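実習ノート 第4回 手首カメラつきグリッパの日常の手入れ

前回は配線の話ばかりで、みなさん少し眠そうでしたね。今回は手を動かす回です。実習セルのイスタ(Ista)を使って、指先のパッドと手首カメラの面倒をどう見るか、のんびり順番にたどっていきましょう。急がなくて大丈夫ですよ!

1. 始める前に

まずアームを待機位置に戻し、操作盤で停止状態にしてから手を入れます。慣れてくるとつい省きたくなるのですが(私も昔、ロス・ニスベットさんにしっかり叱られました)、この一手間だけはどうか守ってください。それから運転記録の番号を書き写します。前の班の最後は2289番でした。

2. 指先のパッドを見る

イスタの二本の指には、表面が網目状の黒いパッドを巻いてあります。つるつるした器もつかみやすくて頼もしいのですが、細かい粒が目に入りこみやすいのが悩みどころです。粒を扱う課題のあとは、乾いたやわらかいブラシで根元から先へ払い、最後に巻き終わりの浮きを指の腹で確かめます。交換の目安は、このセルでは把持200回としています。

カメラの映像も一緒に見ておきましょう。左右の指先が両方とも画面に入っていること、トレイの上の白い粒やクリーム色のスプーン、水切りかごの格子まで見分けられることが目安になります。伏せた青いボウルのつやの出方も、照明を調整するときのよい手がかりですよ。

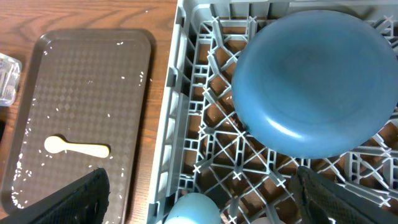 3. カメラの清掃と位置合わせ

レンズはブロワーでほこりを飛ばしてから、専用の布でそっと拭きます。映像がぼんやりするときは設定をいじる前に、まずここを疑ってみてくださいね。固定ねじを触った場合は位置合わせをやり直し、基準画像と見比べます。基準画像は共有フォルダ「Vaher」の256番です。

4. 机の上を整える

トレイのふちや、かごとのすき間に落ちた粒も忘れずに集めておきます。かごは持ち上げて、格子の下まで拭いてください。

提出物:点検表を一人一枚、8月6日までにレオニー・ローテさんの棚へ。書き方に迷ったら、遠慮なく声をかけてください。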